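Notebook
Previous entry | Index | Protocols | Hardware log | Contacts
Reading time: 5 min

21st November

Coat rack task, second collection block. This entry covers the start-up checks, the changes made to the task sheet, and the state of the data as handed over to training. The first block is recorded under May and should be read together with this one, as several of the rules written then have been withdrawn.

The purpose of the block is to gather two-handed demonstrations of work on a tall, narrow object that stands on the floor. The existing set consists almost wholly of tabletop work. The policy trained on it (the Nendudis build) performs acceptably with cups, boxes and folded cloth, but it has no experience of holding a long upright part with one hand while the other hand does something to it. The coat rack was chosen for that purpose. It has a thin pole, its pegs leave the pole at different angles and heights, and it tips if pushed carelessly.

Start-up followed the usual order. Both hand-held grippers were charged, the finger pads were wiped, and the clocks were set against the logging computer. The marker check was run before the first episode and passed on the second attempt. On the first attempt the left unit was reported as missing for long stretches. The marker cube had been seated one step too far around on its mount. It was reseated and the check repeated in full.

The task sheet now divides an episode into an approach, a hold and a release. During the approach, the operator brings the open pads to the pole from one side and stops with the pole in the gap. During the hold, the pads close and the second gripper comes in to do its part, either steadying the pole at another height or touching a named peg. During the release, both grippers open and withdraw along the line by which they came. Operators are asked to leave a clear pause between the stages. The pause is short, but it makes labeling a great deal easier.

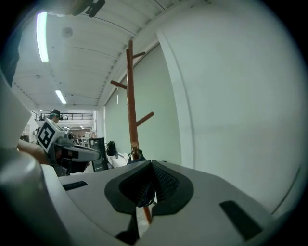
Amna Siddiqui
Data Collection Lead, Fetham Manipulation Laboratory

The pole between the pads, with the second gripper coming in from the left, is the arrangement wanted at the end of the approach. It is also the point at which most rejected episodes went wrong. Operators tend to judge the gap from where their own head is, and the wrist camera sees it from another place entirely. The instruction has therefore been changed. It formerly read "align with the pole." It now reads "bring the pole into the gap and hold still before closing." Those who had practiced the old wording needed several attempts before the new one became habit.

Totals for the block: 668 episodes recorded, 619 accepted after review, the remainder set aside. Rejected episodes have not been deleted. They are stored under the same block number with the reason entered in the comment field, and they may be of use later for training the failure detector.

The reasons for rejection were as follows.

Marker lost during the hold. This was the largest group. It occurs when the operator turns the left wrist inward so that the cube faces the body. A note has been added to the sheet, and the live display should be checked between episodes.

Pads closed on a peg. The episode is not necessarily a bad one, but it does not match the written task and cannot carry the same label. A separate label has been requested.

Pause omitted between the hold and the release. Some of these may be recovered by hand. I have marked the ones I consider worth the effort.

Wrong text prompt read out at the start. The audio is correct in every case, so the fault is in the entry only, and these can be corrected and returned to the accepted set.

Of the accepted episodes, 318 have been labeled to date. The labeling follows the Görtz scheme, version two, with the one change agreed in May: contact is marked at the first frame in which either pad visibly bends, and no longer at the frame in which the pads stop moving. The older rule gave late contact times on thin objects. Anyone comparing this block with earlier data must apply the change to both or to neither.

On lighting and background, the block was taken with the room lights on throughout. The white wall on the right side takes up much of the wide-angle view and offers very little for the tracker to hold on to. Drift was higher in episodes where the operator faced that wall for the whole approach. It stayed within the permitted limit, though not by a margin I would call comfortable. For the next block I propose that the starting position be turned so that the far end of the room remains in view. Putting printed sheets on the wall would also help the tracker, but the policy may then learn the sheets, and I do not recommend it.

Other persons in the room are acceptable under the current protocol, provided that they have signed the recording form. Faces are to be blurred before any material is passed to Gruvia. The blurring step was run on a sample of 50 episodes and the output inspected by eye. Two required a second pass. The full run is queued.

Outstanding items:

Replace the finger pads on the right unit before the next block. The current set has passed its service interval.

Issue the revised task sheet and withdraw the old copies from the operators' folder.

Confirm with Gruvia whether the peg label is to be one label or one for each peg height. Labeling of that group is on hold until a reply is received.

Repeat the clock check at the end of the session as well as at the start. It was omitted this time, and the entry in the hardware log has been left blank accordingly.

Previous entry | Index | Next entry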